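Kapitel 4
Schüttgüter in der Küche: Dosieren, Lagern, Portionieren

4.1 Begriffe und Abgrenzung

Als Schüttgut gilt jedes körnige oder pulverförmige Lebensmittel, das ohne feste Einzelverpackung gelagert und nach Volumen oder Masse entnommen wird. Dazu zählen Mehl, Zucker, Reis, Hülsenfrüchte und Salz. Für die Gemeinschaftsverpflegung sind drei Kenngrößen maßgebend: Schüttdichte, Schüttwinkel und Restfeuchte. Die Schüttdichte wird in Gramm je Liter angegeben und hängt vom Verdichtungszustand ab. Angaben ohne Hinweis auf »lose« oder »gestampft« sind für die Dosierung unbrauchbar.
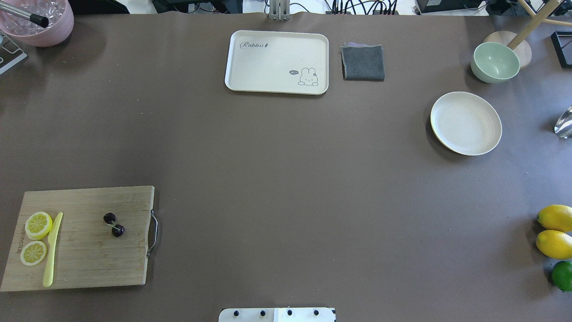 Warum wird Mehl in Großküchen gewogen und Wasser häufig abgemessen?
Die Dichte von Wasser ändert sich im küchenüblichen Temperaturbereich nur geringfügig. Mehl verdichtet sich dagegen schon beim Transport des Gebindes, sodass gleiche Volumina deutlich verschiedene Massen enthalten können.

4.2 Bezugsgrößen

Rezepturen werden in diesem Buch auf 200 Portionen bezogen. Die Umrechnung auf andere Ansätze erfolgt linear, ausgenommen Salz, Triebmittel und Bindemittel (siehe Kapitel 9). Im Übungsbetrieb Fesalden wurden im Dezember 3158 Entnahmen protokolliert. Bei 59 davon lag die Abweichung vom Sollwert über der zulässigen Toleranz, überwiegend bei feinen Pulvern. Das Protokollblatt nach Saludo ist im Anhang abgedruckt.

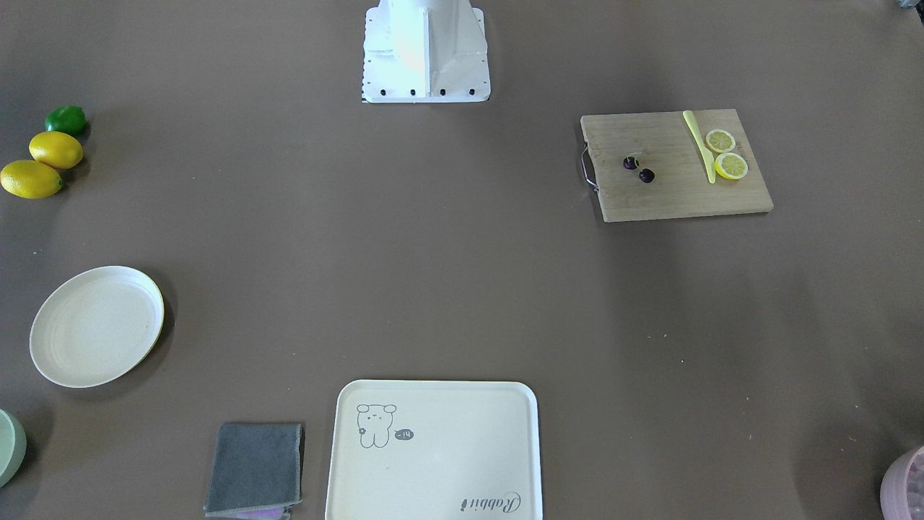 Fachbereich Lebensmitteltechnik und Verpflegung · Arbeitsgruppe Lagerung und Dosierung · Leitung: Teodoro Saludo

4.3 Einfluss der Feuchte

Hygroskopische Güter nehmen Wasserdampf aus der Raumluft auf. Bei Kochsalz beginnt die Verklumpung oberhalb einer relativen Luftfeuchte von etwa 75 Prozent. Puderzucker bildet schon bei geringerer Feuchte Brücken zwischen den Partikeln. Angebrochene Gebinde sind dicht zu verschließen und mit dem Öffnungsdatum zu kennzeichnen.

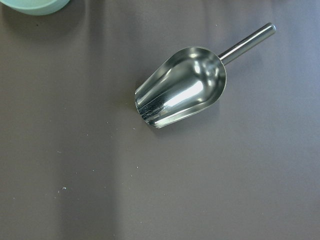 Die volumetrische Entnahme setzt ein rieselfähiges Gut und ein formstabiles Gerät voraus. Gestrichene Maße liefern geringere Streuungen als gehäufte, da der Schüttkegel mit Korngröße und Feuchte schwankt. Eine Edelstahlschaufel mit tiefer, länglicher Mulde und geradem Griff wie die abgebildete eignet sich zum Umfüllen; als Maß darf sie erst nach Auswiegen mit dem jeweiligen Gut verwendet werden. Das Verfahren dazu beschreibt Abschnitt 4.4.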